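**Utmont, December 6, 2020** – The Utmont refurbishing shop run by Mateos has started stripping 688 retired desktop towers from the Sumer office group. Of these, 327 are due to go back out to local schools by the end of the winter. The rest will be broken down for parts.

Each tower is laid on its side, opened and cleared of its processor and memory before the board is checked. Drive brackets come out next. Power supplies stay in place until they have been load tested, and the cables are left attached to them.

"The cases are in better shape than the boards," said Rodrigo Cabello, who manages the bench work. "Most faults we log are bent socket pins or a dead coin cell. The cell is a quick swap. The pins are slow work, and a board with more than 2 bad ones goes to scrap."

Pulled memory is sorted by size and speed, then tested overnight in batches of 32. Processors are cleaned of old paste and stored in trays until a matching board passes.

Eun-ji Moon, who handles orders, said the shop is short of optical drives and SATA cables – both are often missing when the towers arrive. Spare parts from an earlier Vultura lot will cover part of the gap.

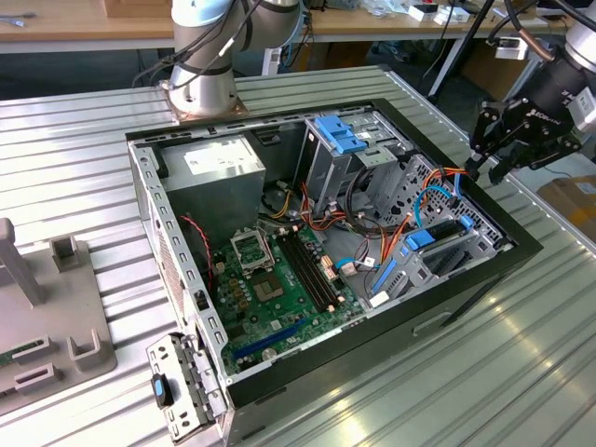 Schools on the waiting list will be contacted in the order they applied. Requests for loose parts are closed until the first batch has shipped.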